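Home Boots Gloves Repairs Fitting About us Contact

About Barkik

Hi, I'm Vanderleia, and if you've ever sent us a pair of boots in a supermarket bag with a note saying "toe's gone, please help", I'm probably the person who opened it. Barkik is a small football boot shop and repair bench in Rodport. We sell boots, we fit boots, we glue, stitch and stretch boots, and in winter we spend an awful lot of time picking mud out of boots before we can do any of the above. (Please knock them together outside first. Please!)

I grew up playing on the wing for whichever team was short that week, and I've got wide feet. If you've also got wide feet you'll know what that means – you buy the pretty ones, you wear them for half a season, you lose a toenail and you buy the same ones again because they came out in orange. I did that until I was 26. Then I had a job in a shoe repair place in Abreu, mostly heels and handbag straps, and the owner let me use the machines after closing. I put a pair of my own boots on the stretcher, wound it out a quarter turn at a time over three nights and played ninety minutes without thinking about my feet once. I rang my mum about it.

After that it was teammates, then their teammates, then a bloke from the over-45s who turned up with four pairs in a milk crate and wouldn't leave until I'd taken them all. By the following October I'd run out of room in my hallway, and the rent on the old key-cutting place in Rodport was low enough that I stopped pretending it was a hobby.

How we ended up with a shop

The first year was repairs only. I had a counter, a heater, one stitching machine that sulked in cold weather, and a kettle. I wrote every job down in a school exercise book and we still do it that way, though we're on a fair pile of books by now. The last time I sat down and added them up we'd done 3,421 repairs, and 291 of those were the same job: the sole coming away at the toe on the kicking foot. If you've got a boot with that problem, you're in good company, and it's nearly always fixable if you catch it before you've been flapping about on it for a month.

Rezaul Jayasinghe joined in the second year. He'd brought in a pair of kangaroo leather boots he'd had since school and stood there watching me while I did them, asking questions the whole time, really good ones, about why I was roughing up that bit and leaving the other bit alone. I asked if he wanted to come back and have a go. He's now much better at stitching than I am and I'm only slightly annoyed about it. If your boots come back with a line of thread you can't find, that's Rez.

Tainá Fontes runs the fitting side, and she's the reason we sell new boots at all. I'd been against it. I thought we'd turn into one of those shops with a wall of last month's colours and a kid telling you they'll give a bit. Tainá's argument was that half the repairs I was cursing at were only there because someone had been sold a size too small or a soleplate that didn't suit the ground they played on, and that I could either keep fixing it afterwards or get in earlier. She was right and I told her so, which she has in writing.

What a fitting is like

It's free, it takes about 40 minutes, and you don't have to buy anything. Bring the socks you play in. I can't say this enough – people come in wearing thin work socks and then wonder why the boot's tight in a proper match sock. Bring your old boots too, however disgusting, since the wear on the bottom tells Tainá more than you can. She'll measure both feet standing up (most people's are different, mine are half a size apart), ask what surface you train on and what surface you play on, and then she'll go out the back and come out with three or four boxes.

She won't ask your favourite brand until the end. Some people get a bit grumpy about that! But we've had customers come in dead set on one particular boot and walk out in something they'd never looked at, and they've been back for a second pair in the same size. We keep 178 different size and width combinations out the back at the moment, and there's still always someone we can't fit on the day. If that's you, we'll order in, and if it still doesn't fit when it arrives it goes back and you owe us nothing.

Kids get fitted the same way as adults. We won't sell a child a boot with a thumb's width of growing room, even if you ask nicely. I know what boots cost and I know how fast feet grow, so what we do instead is the swap shelf. Bring in the outgrown pair, if there's life left in them we'll clean them and check the studs, and you take whatever's there in the next size up. There's no charge for it. The shelf is just inside the door on the left, and it's fullest right after the school holidays.

Things we don't do

We don't dye boots any more. We tried, it rubbed off on everyone's socks, and there's one goalkeeper who has never let me forget it. We don't glue over old glue from a home repair without stripping it back first, so if you've been at it with something from the hardware shop, tell us and we'll allow extra time (nobody's in trouble, I just need to know what it was). We don't do metal studs on boots that weren't made to take them. And we don't do same-day, apart from finals week, when Rez opens at 6 am and people queue with coffee.

Fully synthetic knitted uppers are a bit hit and miss. A small tear near the collar we can usually do. A hole over the toes, probably not, and I'd rather say so at the counter than take your money for something that'll last two games.

Who else is about

Everaldo Trindade does gloves two afternoons a week. Re-palming, new straps, finger stitching. He kept goal for years and has opinions on latex that he'll share at whatever length you allow him. If you're after a glove repair, ring first, as his shelf fills up quickly and he doesn't like being rushed.

Delimetti, the bakery next door, isn't part of Barkik but may as well be. They take in parcels for us when we're shut and they've put up with the smell of contact cement for longer than any neighbour should. Buy a roll from them while you wait.

We also look after the boots for a few of the local junior clubs, mostly a pre-season check where we turn up with a box of studs and a few brushes and go down the line. Last season that was 200 pairs over two mornings and my back still remembers it. If your club would like a visit, send us a message early in the year, and let us know if there's a tap near the changing rooms.

Come and say hello, even if it's only to ask if something's worth fixing. We'd much rather look at it and tell you no.

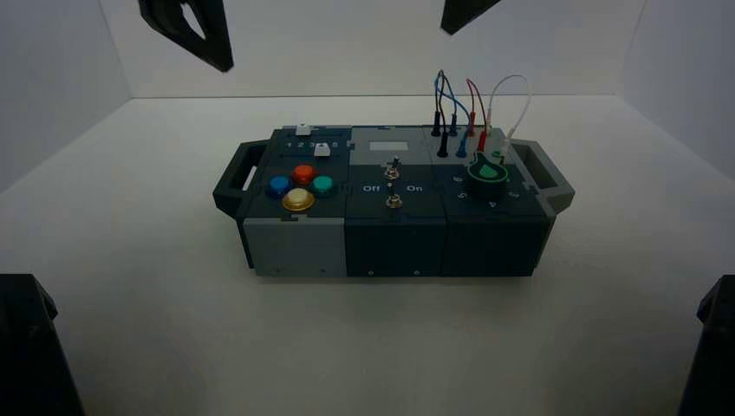
Dilek Uysal: I posted mine off expecting to be told to bin them, and they came back with both toes restitched and new laces in. Got the rest of the season out of them and most of the next. My only grumble is that I now have to listen to my brother asking for the address every time his split, so I'm putting it here – it's Barkik, Rodport, go and see them yourself, Deniz.

Contact us | Postage and returns | © Barkik, Rodport | Back to top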